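Marinho Street Residents, minutes of the March meeting (Tuesday, 7 pm, my place)

Hi all, Kristine Policarpio here, taking the minutes again as I was the one holding a pen. I've typed these up the way I remember them, so if I've got you saying something you didn't say, give me a yell before the next one and I'll fix it.

Who came: me, Ruth Giraldo (chair), Rosimeire Bezerra, Rosimeire Nogueira, Cauã Lopes, and both of the new people from number 14 for the first half. To save confusion I've put Rosi B and Rosi N from here on.

Last meeting's minutes: Rosi N pointed out I'd spelt Drerer Lane wrong the whole way through. Fixed now. Otherwise passed.

1. The foyer and mailroom

This took up most of the night! Ruth has been on to Grarer about the stone for the ledge above the letterboxes and the bench by the door. We had three colours to pick from, and the grey went out straight away (too much like a bank, said Cauã, and I have to agree). The cream lost by one vote. So it's the red, and I'm thrilled, I've wanted the red since the start.

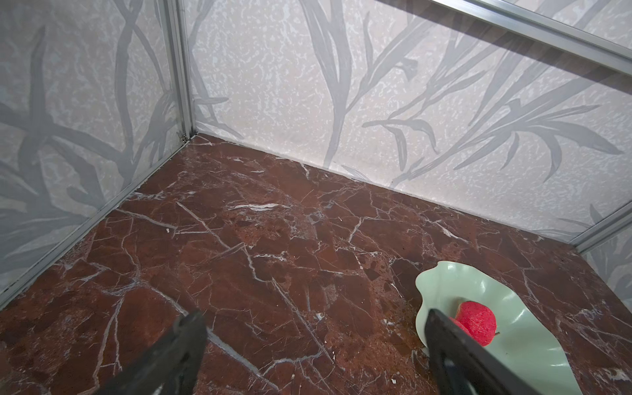 Red marble with white veins, and the leaf-print panels behind.

Rosi B asked whether a polished finish would show every fingerprint. Ruth thinks it'll be fine with a soft cloth once a week, and Grarer told her no vinegar and no lemon cleaners on it, ever. I'll put a note up in the cleaning cupboard.

The quote is $1394 for the ledge and the bench top together, cut and fitted. We'd set aside $2000 for the whole foyer, so that leaves $606 for paint and the new light. Cauã reckons he can get the paint at his work discount. He'll bring colour cards next time, and could everybody please look at them in daylight? We all remember the stairwell.

There was a fair bit of back and forth about the veins. Rosi N likes a busy stone and would be happy with as much white running through it as we can get. Rosi B wants it calmer over the letterboxes so you can still spot your keys when you put them down.
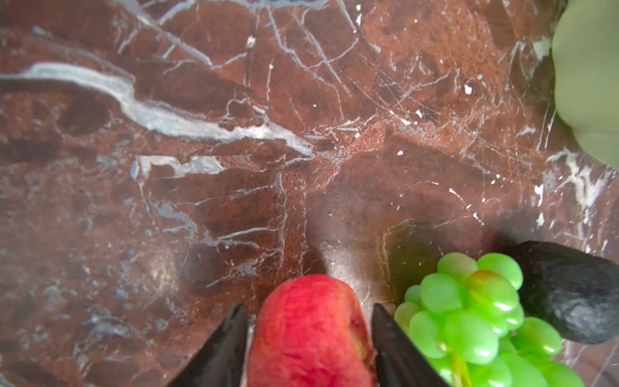

In the end we agreed that Ruth will ask Grarer to let two of us come and choose the actual slab before they cut anything. Rosi B and I have put our hands up. If they say no, we go with whatever they send and nobody is allowed to grumble.

Moved Cauã, seconded Rosi N, all in favour.

2. Bins

The green bin is still going out on the wrong week. Number 14 offered to do the next two months, bless them, and I've given them the calendar off my fridge.

3. The lane lights

Ruth rang Dinetance about the light at the Drerer Lane end and was on hold for ages. They want $800 to replace the pole and $100 to come and look at it first. We said yes to the look only. Cauã wants to be home when they come, as the fuse box is behind his bikes.

4. Street lunch

Same as last year, trestles out from 11 and everyone brings a plate. Rosi N is doing her cheese bread (double batch please!!) and I'm on salads. We still need an esky and a second gazebo. Ruth's has a bent leg but she says it stands up if you lean it on the fence.

5. Other stuff

Somebody's parcel has been sitting in the mailroom since before Christmas with no name on it. If it's yours, come and get it. Rosi B asked about dogs off lead in the courtyard, and we ran out of time, so it's first up at the next meeting.

Finished at ten to nine. Next one is at Ruth's, same time, and she's asked that we bring our own chairs.

Kristine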